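Tablecloths on padded tables: laying, wiping, storing

A printed cloth over a padded top moves more than one on bare wood, and it creases where the padding gives. Lay the padding first and smooth it from the centre outwards. Allow the cloth an even drop at each end.

Cotton should be washed at 60 before first use if the label permits it. Expect some shrinkage — buy long. Wipe-clean cloths are never machine washed. Use a damp sponge and a little washing-up liquid, then dry with a towel.
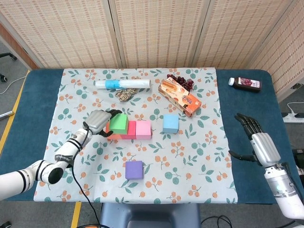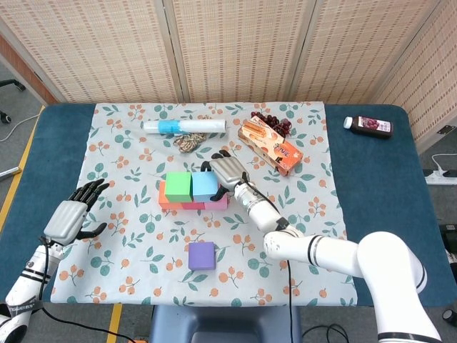 Leaf and berry print cloth laid over a blue-teal table surface.

Pale grounds show grape juice and tea within minutes. Blot, do not rub. Cold water first, then soap. Old berry stains on cotton can be soaked for nearly 6 hours in an oxygen bleach solution, after a test on the hem.

Fold lines: hang the cloth over a door overnight, or iron on the reverse through a tea towel. Plastic-coated cloths are rolled on a cardboard tube, print side out, and tied loosely in 2 places.

Clips hold well on tops up to 4 cm thick, padding included. For thicker edges sew small weights into the corners. The Stindia hem weights sold in Cledville market are adequate but rust if left in during washing.

Page last revised July 9, 2014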